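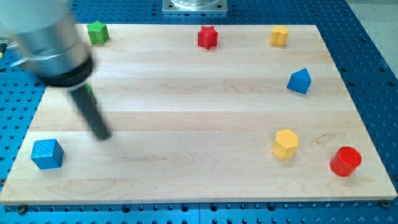 Print this page
E-mail this page
Search Flitora staff pages: enter keyword Go

Robot arms in the Stasosberg packing hall: your questions

Last changed 4 February 2020. Answers were put together by Pirjo Vainio and Oskari Kemppainen for the shop floor, with replies from management where we could get them. Where we couldn't, we say so.

Are the arms going to take our jobs?

Management's written reply is that no permanent position in sorting or packing will be cut "as a direct result" of the arms. We asked what an indirect result would look like and have not had an answer. Temp contracts are not covered by the promise. If you are on one, read the end date and talk to Pirjo before you sign another.

What can they do today?

Pick one block at a time off a board and put it where it belongs. Stars, hearts, cubes, cylinders, that sort of thing, in our four usual colors. The supplier, Prendard, showed us a video in October in which this went very fast. We would like to see it go that fast with our blocks, on our floor, on a shift when the supplier is not in the building.

How many pieces does an arm sort in a shift?

The sales sheet says up to 2000. The log for the first full shift says 749. Both numbers were read out at the same meeting and only one made it onto the slide. We have asked for the log to be posted by the time clock every week.

Why does it have trouble with some shapes?

Helmi Väisänen, who runs the trial bench, says flat-sided pieces are the easy ones. Stars get gripped across two points and turn. Two pieces touching each other are worse. For now a person spreads them out on the board first, and that person's time does not appear in the log. We think it should.

I was told my job will be "more interesting." What does that mean?

We asked the same thing. So far it has meant watching, spreading blocks out, clearing stops, and writing down the reason for each stop on a form with too few boxes. Some people on the trial like it. Others say they went home less tired in the wrists and more tired in the head. Nobody's job description has been rewritten yet, and until yours is, you can't be marked down for work that isn't in it.

Will the pay grade change?

Machine tending is one grade above hand sorting in the current agreement. Management's position is that looking after one arm during a trial is not machine tending. Ours is that it is. This is still open.

What about training?

Everyone on the trial gets 40 hours, in paid time. Half of it was supposed to be with the supplier's instructor, Janaka Nanayakkara, who by all accounts is good and answers questions straight. He has been here twice. The rest has been a binder. If you were told to read the binder at home, put those hours on your sheet.

Is it safe to reach onto the board while the arm is running?

No. Press stop, wait until the arm is still, then reach. It moves quicker than it looks from the side, and it does not know a thumb from a cylinder. You may have heard that it stops by itself when it touches something. We have not been shown the test results for that, so please don't be the test.

Does it record us?

There are sensors that record the arm's work. We were told nothing is kept that can identify a person. We asked for this in writing and got a one-line e-mail, which is in the blue folder in the break room.

Didn't the Nieminen site do this already?

They did, with an older model. Venla Vainio worked there then and she is happy to talk about it. Her short version: the arms stayed, the night shift got smaller through people not being replaced, and the targets for hand sorters went up by a quarter.

When is the decision?

After 80 shifts. Management will then say whether it wants more arms. We have asked for a vote of the people who worked next to them, and for the costs to include the stops.

Who do I ask if my question isn't here?

Pirjo on days, Oskari on evenings. Notes without a name are fine too. Use the box by the lockers.

Print this page
E-mail this page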